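Zimanden Forums > Home Storage > Children's Furniture

Thread: Kevia two-shelf bookcase, sag and paint wear

kaewkla_joinery
Posted 14:20

I have had the Kevia children's bookcase in use since November. Arched side panels, two shelves, front strip at the base. Two questions before I buy a second one.

1. Has anyone measured deflection on the upper shelf under load? Mine takes hardbacks at one end only and I would like to know whether that matters over time.
2. Does the paint on the shelf surface hold up to cloth-bound covers being dragged across it? I have a faint mark already.

Assembly was fine. Total time 50 minutes, most of it spent on the base strip, which has to go on before the second side panel. The leaflet shows it the other way round. 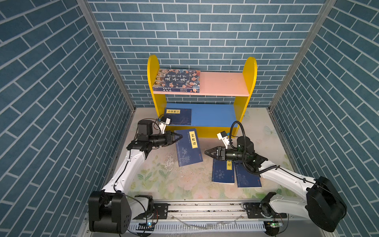

Loading is the part I would like opinions on. These are adult-sized volumes and heavier than what the unit was meant for, I assume. At present 中华上下五千年 is on the pink shelf and 小窗幽记 on the blue one, both to the left, and 菜根谭 is down on the mat waiting for a place. My inclination is to put it on the blue shelf and keep the weight low. The mat is scuffed and will be replaced.

----

Kerkero
Posted 14:52

Lower shelf, yes. Upper shelf on mine carries 2,041 g of picture books, kitchen scales, and I get no sag I can detect with a steel rule. It has been like that for over 15 months.

One-sided loading makes little difference at that weight. The fixings at the side panel take it, and the span is short.

----

nphetsri
Posted 15:31

I disagree about one-sided loading. The shelf will cope, but the fixings at the loaded end do most of the work, and those are what loosen. I had to retighten the left side of mine twice. Spread the books out, or swap ends every few months.

Also check that the floor is level under both side panels. A soft mat can let one side settle more than the other and then the whole unit racks slightly. Mine did.

Nipon Phetsri

----

Kerkero
Posted 15:44

Retightened twice suggests the pilot holes were stripped on assembly. What driver did you use?

----

nphetsri
Posted 16:02

Hand driver. The holes were not stripped. I took one fixing out and looked.

----

kaewkla_joinery
Posted 16:10

Thank you both. I put a spirit level across the top shelf after reading this and the bubble is a little off centre, so the mat may well be part of it. I will set hard packers under the side panels and measure again.

Any view on the paint?

----

drawerfront
Posted 17:25

Clear paste wax, two thin coats, buffed. Leave it overnight between coats — and overnight again before any books go back, or the cloth will pick it up. I would not use felt liners as they hold grit.

For what it is worth, the thread on wall fixings (post 1,051 onwards) covers this unit as well. If children are going to use it, fix it to the wall whatever you decide about the books.

----

Kerkero
Posted 17:38

Agree on the wall fixing. Disagree on wax. It yellows, and on the paler colours it shows. I use a cut piece of plain lining paper and change it when it gets dirty.

----

drawerfront
Posted 18:03

Mine has not yellowed. Which wax?

----

Kerkero
Posted 18:15

I would have to look at the tin. It was an amber one, so that may be the answer.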